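Kitchen Table Tips: Keeping Your Online Groups and Messages Under Control

I do most of my computer chores at the kitchen table, with the coffee pot within reach and a load in the dryer, and over the years I've worked out a few habits that keep the online side of the house as tidy as the pantry (tidier, some weeks!). A lot of you wrote in after the March column asking how I keep up with the neighborhood groups, the school pages and all those family chats without losing my mind, so I've gathered my tips in one place. Take the ones you like and leave the rest.

Start with the notifications

Before you do anything else, open the settings on your phone and look at which apps are allowed to buzz at you. I did this last winter and found that a recipe group I'd joined for one pie crust had been pinging me at breakfast, lunch and supper ever since. Turn off everything, and then go back and turn on only the things you'd get up from the table for. For me that's family messages and the Stullville school page, and that is the whole list.

If you share a tablet in the kitchen, do the same thing there, and don't forget that each person who signs in may have their own settings. My husband's fishing group lit up our counter at 2 in the morning for a good long while before I figured that one out.

Mute before you leave

It feels rude to walk out of a group, especially one your sister-in-law started, and in most apps you don't have to. Look for the mute choice, usually tucked under the group's name or behind the three little dots. You'll still be a member, you can still scroll through when you feel like it, and no one gets a notice that you've gone quiet. I have the Durkstead yard sale group muted all year and simply look in on it when I need canning jars.

Give your photos a home

People post the loveliest pictures to groups and then can't find them again by the next birthday. When you see one you want to keep, save it right then, and put it in an album with a plain name you'd think of later. "Grandma's porch" will serve you better than a string of numbers. I sit down with mine while the bread is rising and move things where they belong, and I'll admit I stop and look at every single one, so allow extra time.
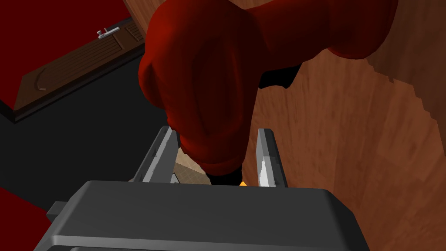
It's also worth checking who can see the albums you've made yourself. Open one, find the little symbol or word that tells you whether it's public, and change it to friends or family if that's what you meant all along. I had one from our old place in Fosville that was open to the whole world, paint colors, messy laundry room and all.

Keep a paper list of your group passwords and helpers

Eifion Foulkes, who looks after the page for our Fosville garden swap, taught me this one when he handed me the keys for the summer. That group has 3000 members, bless him, and he runs the whole thing out of a recipe box. Each card has the name of a page, who else can manage it, and the email it was set up with. He keeps the passwords themselves on a separate card in a different drawer, and I've copied him exactly. Make sure every page you run has a second person who can get in. Phones do fall in dishwater.

Write the long posts somewhere else first

If you've ever typed out your whole chili recipe in one of those little boxes and watched it vanish, you know why I say this. Use the notes app, or an ordinary word program, and paste the finished thing in when you're happy with it. You'll catch more spelling mistakes too, and you'll have a copy for the next time someone asks. Mine get asked for every fall.

Set the oven timer

Give yourself 20 minutes for catching up and set the timer on the stove, across the room, so you have to stand up to turn it off. Once I'm standing I generally see the dishes and carry on from there. The one on my phone never worked nearly so well, seeing as the phone was already in my hand.

Clear out the old ones in spring

When I do the closets, I do the groups. I had 59 of them the first year, including two for the same Wumbei church supper. Open your list, start at the bottom where the forgotten ones live, and leave any you can't remember joining. Do save your photos out of them first, though, and let the other helpers know if you happened to be running the thing.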